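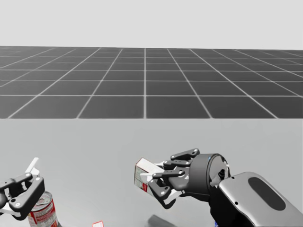 March, 6:40 in the morning, coffee number two

Slept badly because I kept thinking about fingertips. I went to bed sure the right gripper was fine and woke up at four just as sure it wasn't, so I came in early and had the lab to myself until the heating kicked on.

Where things stand. The two-arm cell for Bevura is running in the simulator and has been for most of the week: cans, cartons, gray table, gray grid floor, nothing fancy. I've been using it to sort out the setup before I touch the real cell downstairs, and I'm so glad I did, because I got the finger offset wrong on the first try! I had copied it over from the old Rungate job, where the fingers were shorter, and the arm happily closed on thin air 18 millimeters in front of the box. On the real thing that would've been a fingertip into the side of a carton, or worse, into the table. In the simulator it was me saying a bad word and changing one line.

So that's fixed. The right arm pinches the little carton between its two white tips now and gets it up off the table. It comes up tilted, though, corner in the air, and that's what has been bugging me. My first thought was friction. I turned it up, I turned it down, I turned it way up (the carton stuck like it had been glued, which was fun to watch and no use at all). Then I looked at where the tips land and I think I'm just grabbing too far off center. A box will swing if you give it something to swing on. I knew that. I have known that for years and I still spent an evening on friction.

Plan for today is to shift the grasp point toward the middle of the carton and leave everything else alone. ONE change at a time. I'm writing it here so I have to look at it.

11:15

Okay, moved it. Better! Not perfect, there's still a bit of a lean when the wrist turns, but the lean is the same every time and I can live with that. A lean that's different every time would be a whole other week. I set it going on a long batch, 459 picks, and went off to do the real-world chores.

Those being: the downstairs cell, which hasn't had any love in a while. I pulled the guards, wiped down both grippers and went over every linkage pin with a light. The left one had a screw that had backed out, just enough that I could turn it with my fingernail, so out it came, cleaned the threads, dab of thread locker, back in. I did the matching one on the other side while I was there. Then the finger pads. The left pads have plenty of life in them but the right ones are shiny in the middle, so I swapped those for the last set in the drawer. Need to order more from Reinholz. I wrote that on my hand and then washed my hands, so: ORDER PADS.

Also found a cable tie rubbing on the right wrist. Whoever put it there (me, it was definitely me) had left the tail long and it had been polishing a nice groove in the cover. Snipped it and moved the tie down where nothing bends.

2:30

Batch finished while I was eating lunch. Five drops. I went through the recordings and all five are cartons, no cans, and in every one of them the carton started out turned more than the rest. So that's a limit I can put in the setup notes: past a certain angle, don't try, nudge it square first. The left arm could do the nudging, it spends half its life waiting with its fingers open anyway. I like that idea a lot but it's a tomorrow idea.

The cans I haven't given much thought to. They're round, they stand up, the gripper closes on them and away they go. My only worry is the pull tab side if anybody ever wants them picked from the top, and the Bevura people haven't asked for that, so I'm not going to bring it up.

Recalibrated the downstairs arms before I closed the guards. The left was bang on. The right was out by 2 millimeters at full reach, and I'm going to blame the new pads for part of that because they sit a hair thicker. Ran it again after a warm-up and got the same number, so I saved it, printed the sheet and stuck it in the cabinet door with all the others. That door is getting hard to close.

5:50

Copied the new finger offset and grasp point over to the real cell but haven't run it. My eyes are done and I'd like to be awake for the first pick, with one hand on the stop button. Slow speed, one carton, nothing else on the table.

For tomorrow: order pads, try the nudge with the left arm, bring a better flashlight, and call Zembridge back about the spare wrist cover before they decide I don't want it.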